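Week 6 handout — collecting demos in the simulator
Robot learning module, 26 October 2026

Sim first, real arm later. Same file format for both, so get the habits right now.
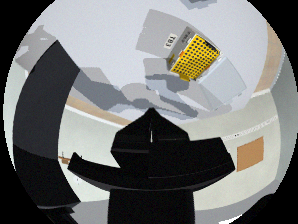
What counts as one example: start pose, approach, close, lift, release. Save all of it, incl. the failed grasps — mark them fail, don't delete. The Mimden set had 733 runs and only 34 marked as fails, far too clean, and the policy never learnt to back off and retry.

Each pair needs 200 runs by the end of November. No more than 50 per sitting, you get sloppy.

Vary: start pose, lighting, object angle. Dont vary: camera mount, frame rate, file names.

Wrist view is very wide so straight edges bend. Leave it alone, do not undistort before saving — Solley loader does that at trainning time.

Reading: Belhaj notes, section on labelling. Bring one bad run to the lab, we'll replay it.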